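The Lunch Hour Is Back, Says the Company Selling It

Murnilside wants its workers to stop eating at their desks. I have my doubts.
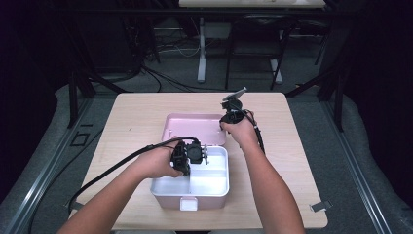

A cure in search of a patient

The pitch arrived in March, from a wellness firm called Durnon. For a fee it will come to your office, block out 41 minutes in every calendar and call the result a "protected meal." Murnilside, an insurer with almost 4000 people on staff, signed up for the year.

Benedikt Stöckli, who runs the program, told me afternoon output went up. By how much? He said the numbers were still being cleaned. Who measured it? Durnon did.

Kenza Younis works in claims, two floors below him. She used to eat in 15 minutes and go home early. Now she eats slowly and catches the late train. "They gave me a break I already had," she said, "and took the one I liked."

I don't doubt that people need to eat away from a screen. My mother could have told Murnilside that for free. What bothers me is the survey — 3 questions long, all of them about how grateful you feel.

Stöckli says a longer version is coming. Durnon is writing it.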